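Course Handouts > Automation and Work > Unit 5

Can a machine tidy up yet?

Read this before the Dristmont visit. Unit 5 is about chores: clearing a table, emptying a bin, sorting returned goods. A child of eight can do most of these without being taught. Machines still find them hard, and the reasons are mostly in the picking.

A factory arm repeats one motion on one part. A mixed bin has no fixed part. A box may lean on another box, a brush has a stiff end and a soft end, and a can is round and can roll. The arm has to choose an item, find a place to hold it and get its fingers in beside the wall.
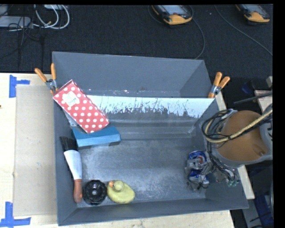

Speed is the other problem. In the Brurwood trial, which we go over in class, the arm made 141 attempts on household items and dropped or missed 29 of them. A shop could not run on that - a person would have to stand by and fix each miss.

Dratel and Fawzy take different views on what to do next. Dratel wants simpler bins, with one kind of item in each. Fawzy wants better fingers and keeps the mess. Both papers are in the reading pack.

For next time: pick one chore at home and write down each grip you use. Note where you changed your hold partway - most people miss these at first. One page is enough.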